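Cups, cubes and a bit of tape

I've been meaning to write up the colour sorting for a while. The kit is small: one red plastic cup, one blue one, and cubes in the same two colours. Red goes with red and blue with blue. The cups are light and go over at the slightest knock, so blue painter's tape is the best thing I've found for keeping one still. 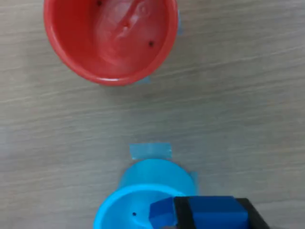 Where the cubes go

I don't set them out in a row. A row is too easy, and you stop looking at the colours. Scattered on the bare wood is better, with some near the cups and some well forward. The dark blue ones take more finding on a brown table than the red ones do. 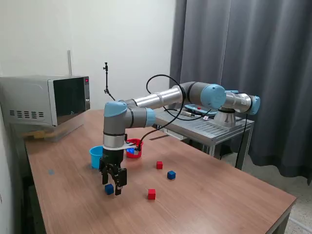
A reader in Rostby wrote to ask whether bowls would do instead, as cups are a nuisance to get things out of again. They would, I suppose, but a wide bowl makes it too easy to drop a cube in. I'm staying with cups.

The microwave lives at one end of the table and I've given up trying to find it another home. There is plenty of wood left to work on, and the long grey curtain makes a plain background.

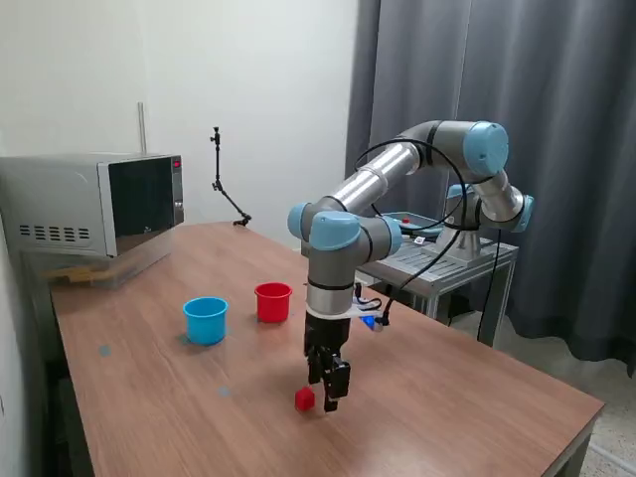
Kiltbridge, 12th October

Two red and two blue is my usual number now. I tried 20 cubes in January and spent more time picking them up than sorting them.

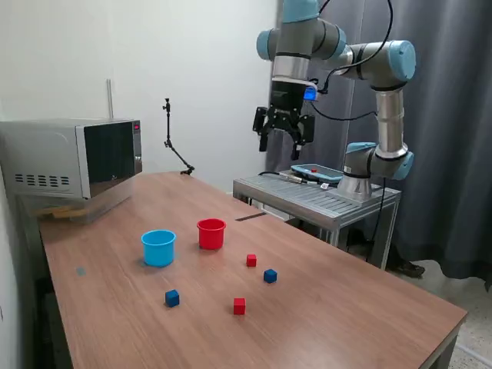 Putting it all away

Cubes go in the cups, then both cups go on the shelf. Tape comes off slowly, along the grain. I still need to give that table a proper wipe.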